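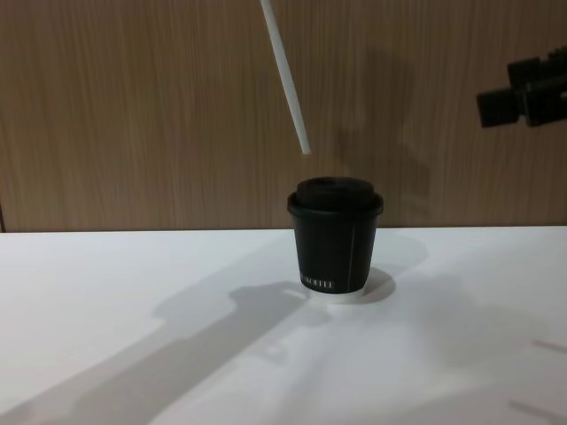 When the Amcombe night ferry stopped running, most people bought a second car. The woman who now runs the Udari rowing club bought a leaky wooden skiff, and she's still grinning about it.

"I'd never rowed in my life," she says. "I went in circles off the Mondau jetty for an hour and came home with blisters, completely hooked!"

That was 20 years ago. Her club now has 40 members and a shed full of boats, most of them rescued from backyards and repainted in whatever colours were on special. September is her favourite month, when the harbour goes flat before breakfast and the pelicans come in close.
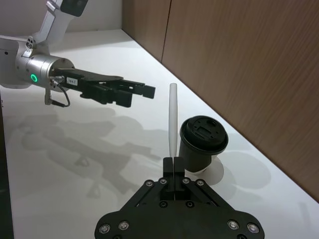 Learning on the water

New rowers start in a double, sitting behind someone patient. "You copy the back in front of you," she says. "Your arms want to do everything, and it takes a few weeks before your legs get a look-in."

The big outing is the run across to Pirihi, 20 kilometres there and back, with a long stop for pies. She has missed it only 2 times, and she still sounds cross about both.
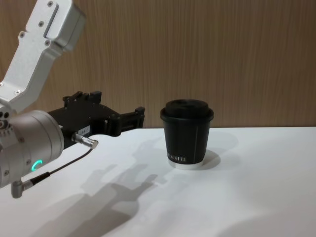
Do you need to be fit to join?

"Come as you are, as long as you can swim. We've had people puff their way to the first buoy in autumn and row to Pirihi the next spring, and I cheer like mad every time."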